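# Two-Handed Basket Task, Progress Report

Manee Srisuk and Rattana Boonyarit, 2021-11-09

We are building the two-arm setup in the shared workshop at Petcombe. The task is to put an apple and a banana into a basket and set the basket on a wire shelf using both hands.

The arms are bolted 74 cm apart. Closer than that, the elbows hit each other when both hands turn inward. The control code limits each arm to 50 percent speed.
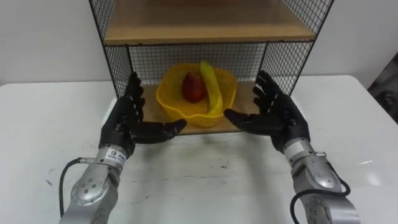
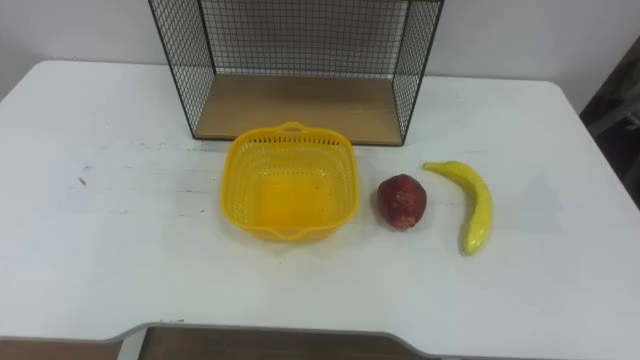
Gripping is still the weak part. The thumbs close a little before the fingers, so the basket tilts toward us. Rattana is rewriting the closing sequence so that all the fingers start together. Manee is logging motor current on every run, and we have 60 runs saved so far.

Still to do by January:

- finish the closing sequence
- fix the cable clamp on the left arm
- repeat the runs with a heavier load (217 g)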